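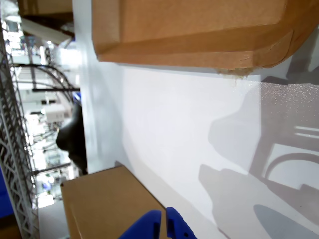
Let the Brukari shelf unit stand indoors for 10 hours before assembly. Keep the packaging until step 4 is done. Cardboard tears easily at a lower corner, leaving a frayed tuft like the one on the larger box, so lift each carton from underneath.

1. Lay the side panels flat.
2. Fit the 7 dowels by hand - do not hammer.
3. Attach the back panel.
4. Check the parts list.

Caution: Do not load any shelf with more than 79 pounds.

Note: Spare dowels can be ordered from Udent.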